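Tyra Wikström
Notes from my second week teaching a robot to close drawers (a thread, sorry, it got long)

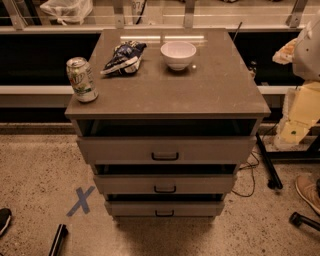

I came to this from physical therapy, so I'm used to guiding somebody's arm through a movement and then letting go. Teaching by remote control is a bit like that, only you're the arm as well! Our practice cabinet at Riltenico has three drawers, and I like to begin with all of them partway open, the top one pulled out the farthest, and a few bits and pieces left up top – a 7UP-looking can right at the front corner, a crumpled snack bag, a little white bowl. The can is the one I worry about. Swing in too wide on your way down to a drawer and you'll clip it.

2/ Mostafa Ezzat taught me to drive, and his first lesson was to slow down. Then slow down again. I was so pleased with how quickly I could get a drawer shut that I never noticed how jerky I was, and the robot learns the jerks right along with everything else. (Ask me how I know.)

3/ A small thing that helped me a lot: push on the middle of the drawer front, just by the handle. Push off to one side and the drawer can twist and stick, and then you're wiggling it, and now you've given a very thorough lesson in wiggling.

4/ We do 30 runs and then take a proper break, with tea. I fought this at first. Then Liv Nygård played me two of my runs side by side, one from early on and one from when I was tired, and oh dear. The tired one looked like I was stirring soup.

5/ Somebody asked whether you throw out the bad runs. Some of them, yes. But if I miss the handle, back off and come in again nicely, we keep it, and I find that rather sweet – it gets to see how a person recovers from a miss.

6/ Run 711 was my favorite so far. Top, middle, bottom, no fuss at all, and Mostafa said "hm, good," which from him is a parade. Opening drawers comes next, and I'm told the pulling is a lot harder than the pushing. If any of you have done it, please tell me how you get a clean grip on a thin handle!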